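Vudine Paired Hand-Held Grippers — Operator Station Kit

Sold by Dredach. Price 1,870 per pair, cables included. Page updated 10/11/25, older PDF is out of date, please dont use it.

What you get: 2 grippers, 2 top plates, cables, printed station rules. Table and baskets not included.

Good practice, short version. Read before ordering, most returns come from skipping this part.

Cable routing. Leads run off the near edge of the table or down past the wrist, never across the work area. Floor runs go outside the operator's feet. Tape or cover anything a person steps over.

Work area. One task, one container, one object at a time. Clear the top between takes. Matte surface preferred, glossy ones cause trouble later.

Grip. Fingers closed fully before lift. Idle hand stays low and in view, not in the lap.

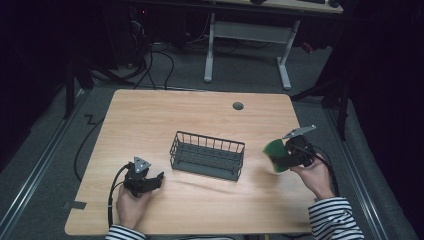 Daithí McGrath wrote in to say the idle hand rule is the one his operators at Kolham forget first, and that he wants it printed on the table edge and not on a sheet in a drawer. He also asked for a hard limit on session length, as a rule and not a suggestion. Fair. Limit is now in the printed rules: 10 minutes on, then hands off, grippers down.

Before each session:
Check plate screws, finger tight is not enough
Open and close both grippers, 11 cycles, listen for grinding
Look over the full cable for nicks, esp. at the gripper end
Log it. Initials and time

Stop right away if a finger sticks, a plate shifts or a cable gets warm. Unplug first, then look.

Sleeves — fitted at the wrist or pushed up. No loose cuffs near the fingers. No rings.

Standards. The kit is a hand tool and does not carry a robot safety rating. If you mount the same fingers on a powered arm, your own risk assesment applies, do it again from scratch. We wont sign off on somebody else's cell.

Spares: finger pads, plates and cables ship from Dierckx, usually in around a week. Order by part number on the underside label.

Questions on the rules sheet go to Thịnh Hứa, through the contact form. Bulk pricing, same form.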